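Game Design 2 – Strategy Systems
Handout 3: Pacing in 4X games
E. Gronow

Read before lab. We start with the early game, first 30 turns. Player has one city, one scout, almost no info. Every turn = one clear choice. Easy to design, easy to like.

Middle game is where it goes wrong. Choices multiply, each one matters less. Class term: decision weight. Look at Mesar, turn 30 vs. late game – same menus, ten times the clicks.

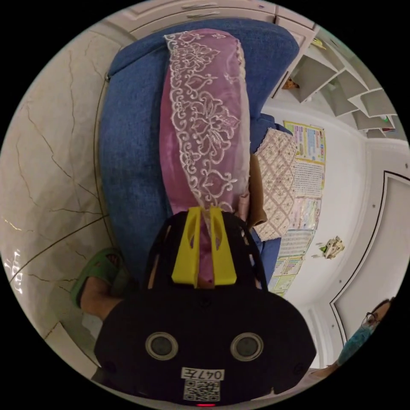

Pink and beige cushions on a blue sofa.

Ways designers deal with it:
– automation (governors, build queues)
– merging units into stacks or armies
– events that force a choice

Tratenen goes for automation. Works, but players stop looking at their own cities. Is that a problem? Bring an opinion.
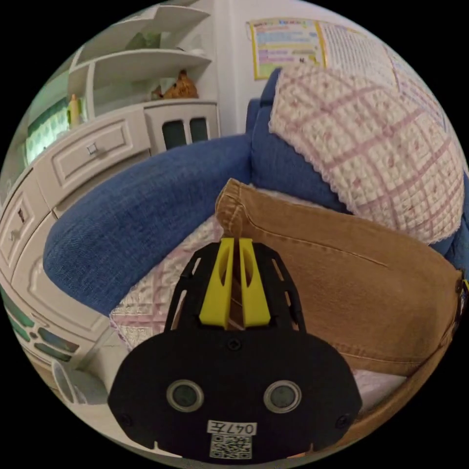 Map readability. Player should be able to tell whose land is whose without clicking anything. Color does most of the work, so use few colors and keep them far apart. Two bright yellow fingers on a black body, like in the photo, read instantly; dark gray units on a black fog layer dont. Test your map zoomed all the way out.

Snowballing. Leader gets more cities, more science, more everything. Gape lets you play 376 turns even when the winner is obvious at half that. Fixes: upkeep costs, unrest, rivals teaming up. Careful – too much catch-up and the early game stops mattering.

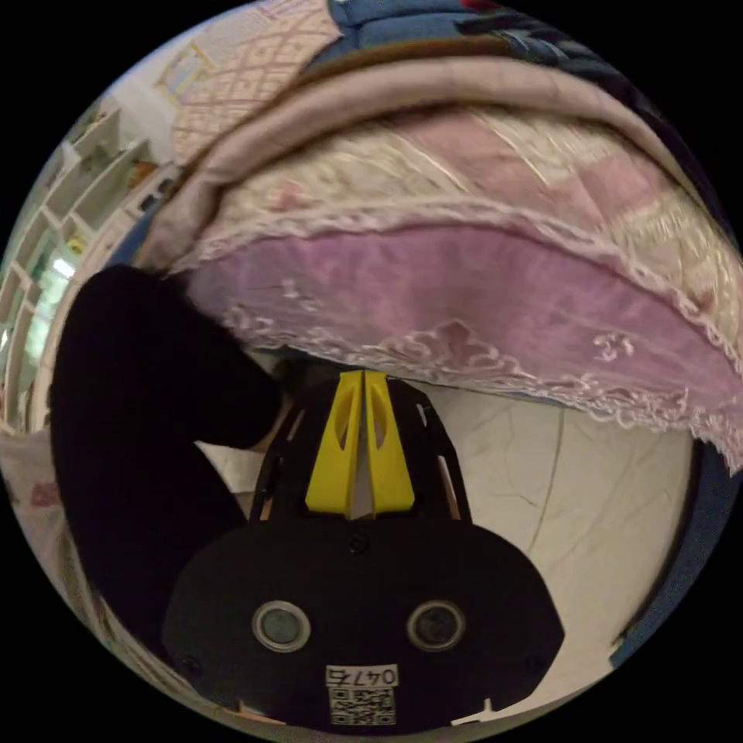 Victory conditions. At least two that pull in differnt directions. Bonen has 3, but science and trade ask for the same build, so in practice it's 2. Check this in your own prototype. 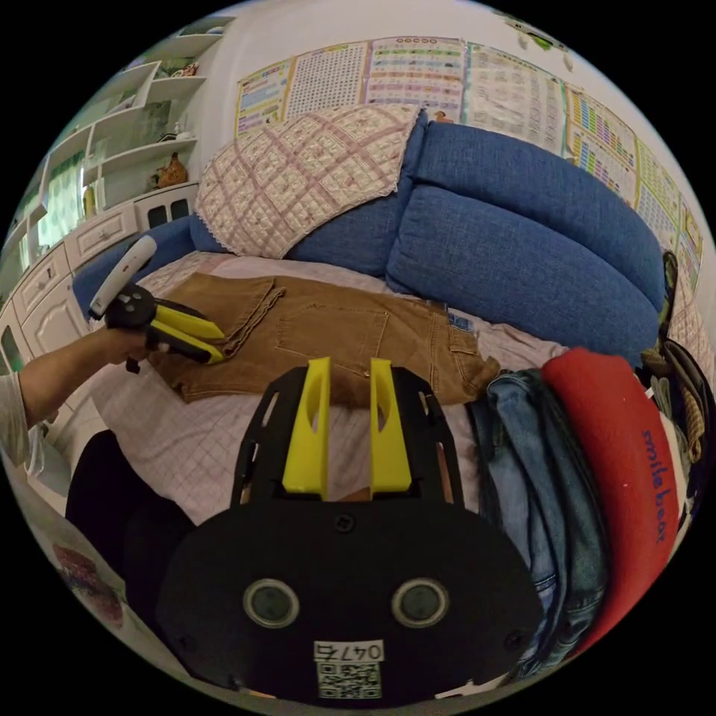
For lab

Paper prototype, hex map, 2 players. Play 30 turns. Write down every turn where you had no real choice. Cut or merge those turns and play again. Notes due in February, bring both versions.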